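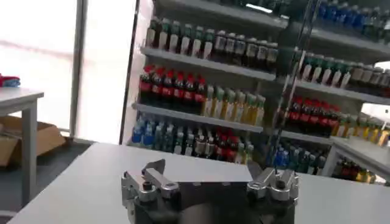 I believe a small shop should keep its drinks at room temperature, on open shelves, where everybody can see them. Many people tell me this is old thinking. My friend Yavuz Canpolat, who sold groceries in Dradeck for nine years, says a customer wants a cold bottle and a glass door, and nothing else. I respect his experience, but I do not agree. A plain white metal shelf with rows of bottles, standing not far from a bright window, invites a person to come near and to choose slowly. A glass door asks him to decide before he opens it, and then to close it quickly.

There is also the question of electricity. When I helped Marjan Pakzad with the accounts of her shop in September, we saw that one cooler had cost her 433 in a single season. For a shop of her size this is a serious sum – it is more than she earned from the drinks inside it. She kept the cooler, and I understand why, but she could have kept a much smaller one.

I do not say that nobody should buy a cold drink. In hot weather I want one too. But most bottles are carried home, and at home there is already a refrigerator. Why must we cool the same bottle two times? Let the shop have one small cooler for the thirsty, beside the door, and let the rest stand on the shelf. The customer will learn this in a week or two. My mother's generation knew it already, and they did not complain of warm lemonade.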